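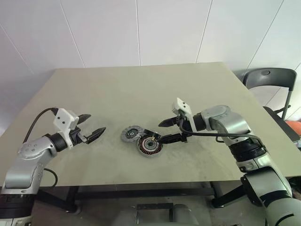

La mesa grande, con el tablero gris claro y sus roces.

24/03/2012

Llevaba tiempo queriendo escribir sobre los tableros claros, y esta semana me ha tocado pelearme con uno. Es cuadrado, de un gris tirando a beige, un poco jaspeado. Está bastante limpio, pero tiene manchas grises muy tenues y marcas de roce, sobre todo por el centro y a lo largo del lado derecho.

Empecé por lo de siempre, agua templada, dos gotas de lavavajillas y un paño de algodón. Una pasada, aclarar y secar. Después probé la crema Grurnier, que compré en Drescombe por 8 euros. Se extiende en círculos pequeños, se deja un rato y se retira con otro paño. El olor es fuerte y conviene abrir la ventana.

Siu-fong Liu me recomendó la goma blanca de borrar para los roces sueltos. Ella la usa en una mesa que tiene desde agosto. En una esquina me funcionó bien – hay que ir despacio y quitar las virutas enseguida. El estropajo verde, ni tocarlo.

Me falta decidir si pongo un protector. Los de Baro vienen en rollo de 88 cm de ancho y habría que juntar dos tiras, con la línea en medio. La otra opción es dejar el tablero como está y pasarle el paño los sábados. De momento hago eso.

Si alguien ha probado los protectores de Baro, que me deje un comentario.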